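Porari School Eye Health Project
Progress report to the Vosano Fund, second reporting period

Prepared by Catriona Cairns, project lead

Summary

Screening is on schedule. Dispensing is behind schedule, mainly owing to a late shipment of lens blanks. The contact lens sub-study has opened with fewer participants than planned. Spending is within the approved budget and no transfer between budget lines is requested at this stage.

1. Screening

The team screened 276 students during the period, all of them in the upper primary and lower secondary years. Each student had distance acuity measured in both eyes, a cover test and a near vision check. Students who read below the 6/9 line in either eye, or who failed the cover test, went on to a full refraction by the visiting optometrist.

Of those screened, 59 were referred for refraction. Most referrals were for uncorrected short-sightedness. The remainder were for astigmatism, suspected amblyopia or an existing prescription that no longer matched the eye. Six students were sent on to the regional hospital for a dilated examination, and appointment letters have gone to their families. Outcomes will be reported once the hospital returns its summaries.

The acuity chart was changed partway through the period. The original printed chart had faded under the window in the second screening room, and readings on the lower lines were coming out slightly worse there than in the first room. Both rooms now use a backlit chart at a measured distance of three metres. Students screened in the second room before the change were retested, and the figures in this section use the retest results.

2. Dispensing

Frames are supplied by Kudo under the existing agreement. The range was cut down after the first period, when two of the larger sizes were hardly chosen. The smallest size remains in short supply. Kudo has agreed to change the mix in the next carton at no charge.

The lens blanks arrived three weeks late. Single vision jobs within the standard power range were given priority, and those have now been edged, fitted and handed out. The 20 jobs still outstanding all need either a cylinder correction or a power outside the stocked range. They are with the outside laboratory and are due back before the end of November.

Pupillary distance was remeasured on every tenth job as a check on the first measurement. All but one were within one millimetre. The exception was traced to a transcription error on the order form, and the form now has the distance printed in boxes instead of on an open line.

3. Wear and follow-up

Wearing time is the weak point of the project, as it was in the first period. Students wear their glasses in class and take them off for sport, and in many cases they do not put them back on afterwards. Breakages are mostly bent temples and lost nose pads. Both can be repaired on site, and a small stock of screws and pads is kept at the school office for this purpose.

Fogging was raised by several teachers during the humid weeks. An anti-fog cloth was tried with one class. The treatment lasted for a morning at most, and the cloths were not well looked after. The trial will not be extended. 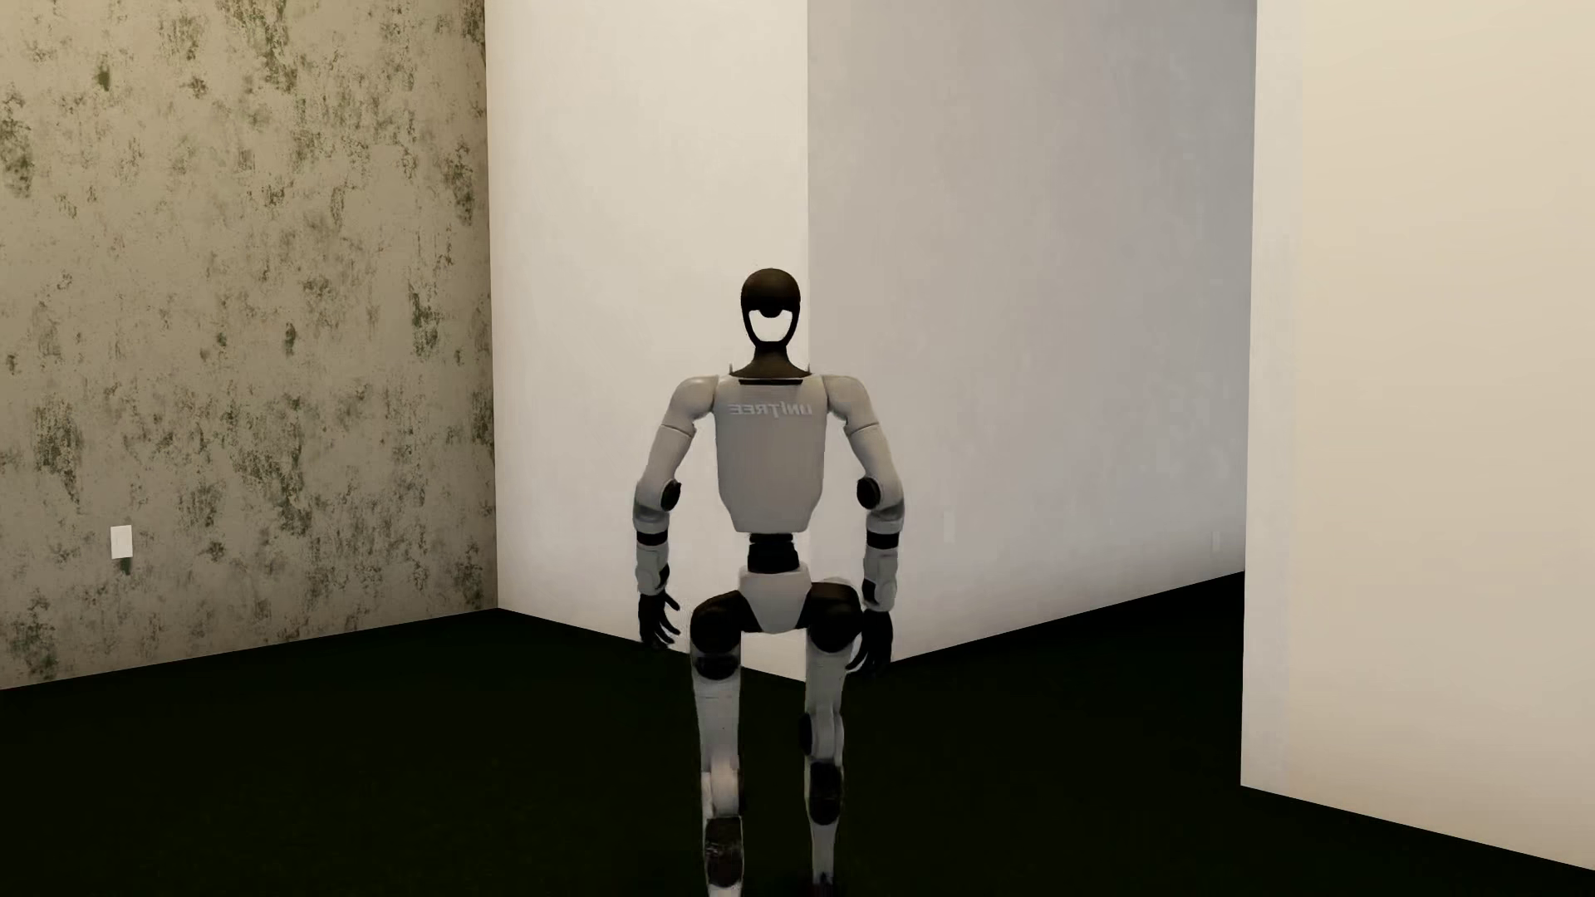 Lại, in written comments on the draft of this report, said that the follow-up section put too much weight on breakages. The repair log only records students who come to the office, so a student who has quietly stopped wearing glasses does not show up in it. The comments asked for a spot check of wear in class, unannounced, on a day without sport.

The point is accepted. Tuesday has been chosen for the spot checks, as no year group has sport timetabled then. Class teachers will be told that checks are taking place this term but will not be given the date. A student found without glasses will be asked one question, with the answer recorded in the student's own words – lost, broken, uncomfortable, teased or not needed are the replies expected from the pilot interviews, but the form leaves the space open.

4. Contact lens sub-study

The sub-study offers daily disposable soft lenses to older students who play organised sport and have an ordinary spherical prescription. Consent was sought from parents at an evening session. Uptake was lower than forecast. The main concerns raised were infection risk, the cost of lenses after the study ends and whether lenses can be worn for swimming. The written advice on swimming is that lenses must come out first, and this has been moved to the front page of the information sheet.

Participants attend an insertion and removal lesson before any lenses are taken home. Two lessons have been needed in most cases. No adverse events have been recorded. The aftercare visit includes a slit lamp check and a short review of handwashing.

5. Staffing and training

The second refraction post was vacant for the first month and is now filled. School office staff have been trained in minor repairs and in filling out the log. A refresher on acuity testing is planned for the start of next term, with attention to squinting and to students who memorise the chart while waiting in line.

6. Budget

Spending on frames was under forecast and spending on freight was over it, the latter because the delayed blanks were split into two deliveries. The two variances nearly cancel out. Receipts are held at the project office and a full statement is attached separately.

7. Work for the next period

Complete and hand out the outstanding jobs.
Run the in-class spot checks and report wear by year group.
Obtain hospital outcomes for the referred students.
Reopen enrolment for the sub-study with the revised information sheet.
Confirm the revised size mix with Kudo before the next order is placed.

One decision is needed from the Fund. The current agreement covers one replacement pair per student per year, and a few students have already used theirs. Written advice on whether a second replacement can be charged to the frames line would be appreciated before the next order closes.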